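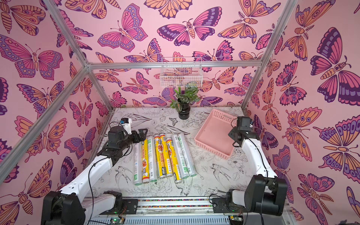
What changes for packers when two arms take over the rolls?
Mostly the hours: lifting gives way to checking and resetting.

At Drallach the picking target is 2,848 rolls a shift. Staff now clear faults, 270 in June, and their pay grade has not moved. I think it should. Fault clearing needs judgement, and the old grade paid for speed.

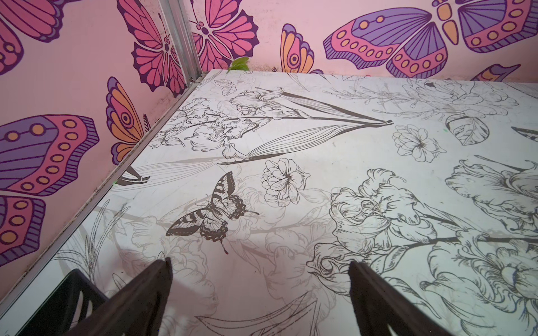 Gripper fingers open over the printed tabletop.

Treltari regraded its packers before installation. Drallach should do the same this year.

431 shares | 2 comments
Last updated: June

Related
Uibo trials night packing
Jarkska and the shorter shift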